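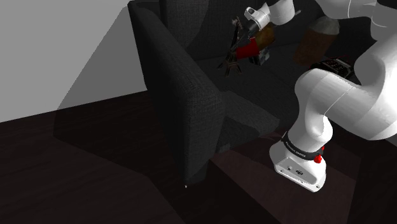

El brazo en el simulador, pinza sobre el asiento del sofá.

Reseña rápida del paquete Lukach, versión 2, que uso para ensayar en casa antes de tocar el brazo del taller. Lo compró Ada Guerra para el grupo y llevo unas nueve semanas con él. Escribo deprisa, perdón.

Instalación: bien. Un sábado por la mañana y listo. El manual es flojo, falta medio capítulo de cámaras y el índice manda a paginas que no existen.

Lo bueno — las escenas. Sofá oscuro, torre Eiffel pequeñita, una caja gris, algo rojo al lado, todo muy junto. Para probar agarres me vale más que los cubos de colores de Kassa, que acabé aborreciendo. El tejido del sofá, muy logrado. Suelo de madera con sus reflejos, también bien.

Lo malo: las sombras. En el asiento se comen los objetos negros, y con mi gráfica vieja subir la luz es morir. Carga lenta. La escena del salón tarda lo suyo, te da para un café.
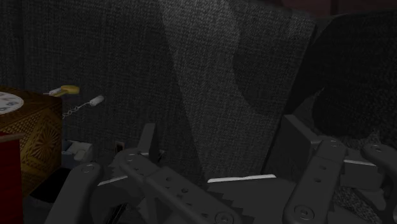

La vista cercana es la que más uso. Se ven los eslabones, los tornillos, el dentado, y con la pinza abierta calculo a ojo si entra la pieza o no. De fondo los objetos siguen teniendo detalle: la caja de madera tallada con el reloj y la cadenita es una maravilla, aunque para agarrarla, suerte. Tharun Lobo lo intentó una tarde entera y se fue a casa de mal humor.

Exportar trayectorias a Horkatau funciona, pero hay que renombrar las articulaciones a mano. Pesado. Escribí al soporte, incidencia 3238, me contestaron en dos dias con un parche que arregla la mitad.

¿Lo recomiendo? Para taller compartido sí, se amortiza en pinzas no rotas. Para uno solo en casa, probad antes Bondau, va más justo de escenas pero arranca a la primera. Cuando salga el parche bueno actualizo esto.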